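Planning the budget for a first robot cell: do the simulation before the purchase order

This page sets out the order of work we use at Bellurach when a workshop asks for one arm, one gripper and one task. It assumes you have already picked the task and have a sample of the part on your desk. It does not cover safety assessment, which has its own page.

What you need before you start

A drawing or scan of the part, with its weight.
The cycle time you have today, measured over a full shift.
A spreadsheet with separate columns for quoted, estimated and guessed prices. Do not merge them.
A desktop computer with a decent graphics card. An office laptop will open the simulator but will not run a batch.

Step 1. Write the task as a list of grips

Most overspending starts at the gripper. Write down each face or edge the gripper has to hold, the direction it comes from, and the clearance on either side. Our last bracket job had 11 grips on paper. After the fixture was turned through a right angle there were 6, and the second wrist joint dropped off the quote.

Keep the old list. You will want it when the supplier asks why the specification changed.

Step 2. Get the gripper model from the supplier

Ask for the geometry and the mass data together. Geson and Teixeira both send them on request, but the Teixeira files come in millimetres and most simulators expect metres. If your gripper loads at the size of a house, check the units first.

Ask also for the price of spare fingers, and put it in the quoted column. Fingers wear, and a cell with one set stops when that set does.

Step 3. Load the gripper on its own

Do not load the arm, the table or the part yet. Put the gripper over a bare floor plane with gravity off and look at it from several sides. Check that each finger is attached where the drawing says, that the origin sits at the mounting face, and that nothing has been mirrored on import. Use a plain grey material. Supplier colours hide bad edges.
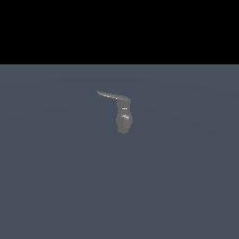
Then switch on the collision shapes and compare them with the visible ones. Thin parts are where the two differ most. An automatic tool will often wrap a flat finger in a block several times its thickness, and the simulated grip will then fail on clearances the real one would pass. Redraw the shape by hand if you have to. Allow half a day for this in the labour column.

Only when the gripper behaves should you add the arm, then the fixture, then the part, saving a new file at each stage.

Step 4. Run the grips and record the failures

Run each grip from the list in Step 1 with small random shifts in part position. Use the shift your fixture really allows, measured with a gauge. Record failures by cause:

finger hits the fixture
part slips
arm cannot reach
arm reaches but is too slow

The cause tells you which line of the budget to change. The first points to the fixture, the second to finger pads or grip force, and the third and fourth to the arm. Do not buy a larger arm to cure the first. Tomás Leitão, who does our fixture work, keeps a folder of quotes where this was tried.

Friction values are weak in every simulator we have used. Treat a slip result as a question to test with the sample part and a borrowed finger.

Step 5. Fill in the budget

Enter the lines in this order: gripper, spare fingers, fixture, arm, controller, cabling and air, guarding, installation, training, first-year service. The arm comes fourth on purpose, as its size depends on the three lines before it.

Cabling and air is the line most often left blank. On the bracket job it came to 494 euros, all of it fittings and hose. It is a small sum, but the cell could not run without it and the order had to be raised separately.

Add 15 per cent to the estimated column. Leave the quoted column alone. Anything still in the guessed column at this stage needs a phone call.

Step 6. Place the orders

Order the gripper and one set of fingers first and test them by hand on the part. Release the arm order once that is done. Check lead times before the summer; our Jokia controller was ordered in good time and still came in September, after the arm had been bolted down.

File the simulation with the purchase records, including the version number of the simulator. If the part changes later, start again from Step 1 with the saved files.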